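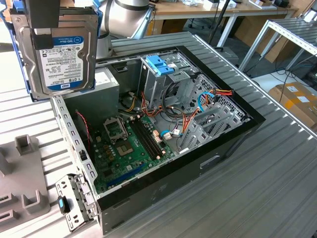

Which way round does a 3.5-inch drive go in a case with plastic rails, connectors towards the board or towards the side panel?

Whichever way leaves the SATA and power sockets reachable with the cage loaded. In most older towers that means connectors facing the open side, label up.

Rinum
Depends on the cage. Offer the drive up without clipping the rail and see which end the cables reach. Flat SATA leads with straight plugs need more clearance behind the drive than people allow for.

olidel_k
Disagree with "label up" as a rule. The drive will run on its side or upside down. What matters is that the pins on the rail seat fully in the screw holes. If one pin is out, the rail bows and the tab won't latch.

Zulen
Agreed on the pins. I'd also fit the drive last, after the processor and memory. A 1 TB desktop disk is heavy enough to do damage if it slips onto an open socket.

Rinum
Other way round for me. Drive first, board parts after. Pushing a stiff drive home flexes the cage, and I don't like doing that with a cooler hanging off the board.

Zulen
The cage is riveted to the chassis. It doesn't touch the board.

Rinum
In yours. I had 2 towers in on Sunday and the cage on one was held by a single screw and a hook.

olidel_k
Either order works if the socket is covered. Put the plastic cap back on, or at least close the load plate. Bent contacts are a far worse job than a stuck rail.

Hầu
Does anyone replace the blue rails when they crack? Mine have lost a pin.

Zulen
Spares turn up second-hand, but match the case model, as the pin spacing is the same and the tab isn't. A short 6-32 screw through the rail will do meanwhile.

Hầu
Screw fitted, drive latches. Will order a pair anyway.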